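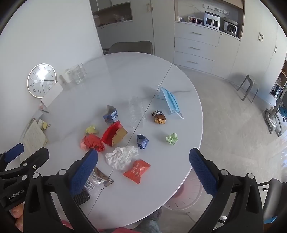 Uma mesa redonda com embalagens, papéis amassados e uma garrafa de plástico.

A mesa que ninguém limpa

Há uma pergunta que me acompanha desde que vim viver para este país: a quem pertence o lixo que fica em cima de uma mesa comum? Em casa a resposta é fácil. Num refeitório, numa sala de espera ou no átrio de um prédio, já é mais difícil, e penso que a dificuldade diz alguma coisa sobre nós.

Trabalho no edifício Prembridge, onde várias empresas pequenas dividem o mesmo espaço para comer. Pelas minhas contas de inquilino, paga-se ali uma limpeza por dia, ao fim da tarde. Entre o almoço e essa hora, as mesas ficam entregues à educação de cada um. O resultado é conhecido: um invólucro azul-escuro esmagado, uma caixinha aberta, um lenço branco enrugado, uma máscara descartável dobrada. São coisas leves, que cabem todas numa mão ou duas.

Reparo que o lixo pequeno nos engana. Se alguém deixasse um prato com restos de comida, teria vergonha. Mas um papel de bolacha parece tão pouco que não conta. A pessoa seguinte vê o papel, pensa que a mesa já está suja e deixa o seu também. Eu próprio já o fiz, e não gosto de me lembrar.

No ano passado, a administração mandou pôr 200 autocolantes com a frase «Leve consigo o que trouxe». Custaram 130 euros e foram colados nas mesas, nas portas e até nas máquinas de café. Durante duas semanas houve alguma melhoria. Depois os olhos habituaram-se, como se habituam a tudo, e os autocolantes passaram a fazer parte da mobília.

A minha opinião é que faltam caixotes onde as pessoas estão sentadas. No nosso refeitório há 2, ambos junto à saída da cozinha, atrás de uma coluna. Quem come do lado da janela tem de atravessar a sala inteira com as mãos cheias de papéis. Na cantina da Kontogiannis, onde trabalhei antes, havia um recipiente ao pé de cada mesa grande, e as mesas estavam quase sempre livres. As pessoas eram iguais às daqui, com a mesma pressa e a mesma preguiça.

Alguns colegas da Brolholm respondem-me que isto é infantilizar os adultos. Compreendo o argumento, mas não concordo. Também pomos cabides perto da porta e ninguém se sente tratado como criança por isso.

Falta falar da separação. Numa mesa assim misturam-se cartão, plástico, lenços de papel e embalagens prateadas que não sei, confesso, em que contentor se devem pôr. Uma máscara vai para o lixo comum, isso aprendi. Mas quem recolhe tudo no fim do dia não tem tempo para escolher peça por peça – mete num só saco, e eu faria igual.

Propus à administração mudar os caixotes de lugar antes do verão. Responderam-me que o assunto será visto na reunião de junho, depois do estacionamento.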